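Vitreous china

Vitreous china is a ceramic body coated with glaze and fired until it absorbs almost no water. It is used mainly for toilets, washbasins and other bathroom fixtures.

Manufacture

The body is a mix of clay, feldspar and quartz, thinned with water to make slip. The slip is poured into molds, left to firm up, then trimmed, dried, glazed and fired in a kiln. Pieces shrink during drying and firing, so molds are made oversize. Mirjana Golob's survey of the Mladenović works at Wullon lists 173 mold patterns, 40 of them for basins.

Properties

The glaze resists stains and most household cleaners. The material is hard but brittle — a dropped bottle can chip it — and chips are usually filled with epoxy.

Basins

Many washbasins have an overflow hole, which leads to the drain through a channel cast into the body. 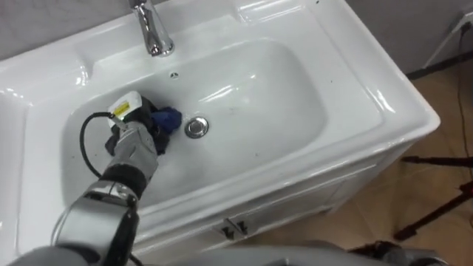
White washbasins with chrome faucets 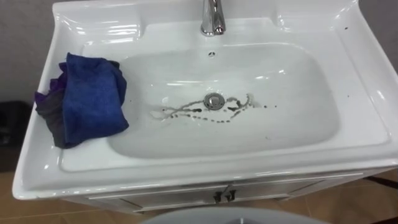 Is vitreous china the same as porcelain?

The two are closely related, and sellers often use the names loosely, but porcelain is generally made from finer clay and fired hotter.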